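Water firm to replace ageing pipes in Arkard from October

Households in Arkard will see roadworks on several streets this autumn as the water supplier Trandia replaces old mains in the lower part of the town.

The work begins in October and covers the streets between the railway bridge and the market square, where the supply has failed repeatedly over the past two winters. The mains there serve 1,180 homes, along with the primary school and the health centre.

Trandia said the old iron pipes had become brittle and that patching them was no longer good value. They will be taken out in stages and replaced with plastic ones. The service pipes that run from the main to the edge of each property will be renewed at the same time.

Edeltraud Wyss, who manages the scheme for Trandia, told a public meeting at the town hall that residents would get a card through the door before their water was turned off.

"Each street will have the supply off for up to 6 hours, during the working day," she said. "If you have a baby at home, or a medical need for water, ring us and we will bring bottles to you."

Several people at the meeting asked why the job had not been done when Station Road was resurfaced. Ms Wyss said the money had not been agreed at that point. The new surface will be cut along one side and made good afterwards, and Trandia will pay for this.

Shopkeepers were more worried about parking. The bays outside the bakery and the chemist will be closed while the trench is open, and lorries delivering to the square will have to come in by Mill Lane. The council has agreed to let shoppers use the car park behind the library free of charge until the work on Station Road is finished.

Joints are where most of the leaks have been found. Of the 19 bursts recorded in the area since the start of last year, the majority were at or close to a fitting, according to figures shown at the meeting. The new fittings come from Kidix and the digging will be done by Ho, a contractor that has worked on the gas network in the same streets.
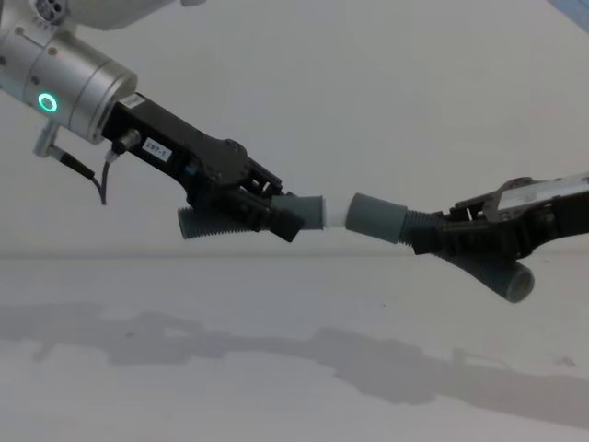 What residents need to know

The scheme is split into 3 stages. Station Road and the streets off it come first, followed by Mill Lane and the riverside, and then the market square. The square has been left until after the Christmas market at the request of the traders.

Work will take place between 8am and 5pm. Access on foot to all homes and shops will be kept open, with boards laid over the trench where needed. Drivers who live on a closed section will be given a permit for the library car park.

Water may look cloudy or brown for a short time when it comes back on. Trandia advises running the cold kitchen tap until it clears, and not using the washing machine or dishwasher before then. Anyone whose water is still discoloured the next morning should report it.

Pipes inside the property boundary remain the responsibility of the owner. Homes built before the war may still have lead pipes between the boundary and the kitchen, and owners who want these replaced while the trench is open can ask for a quote. Requests must reach Trandia before work starts in their street.

Bus stops on Station Road will be moved to the corner of Church Street during the first stage. School buses are not affected.

A map of the streets and a list of planned shut-offs is on display in the library and at the town hall reception.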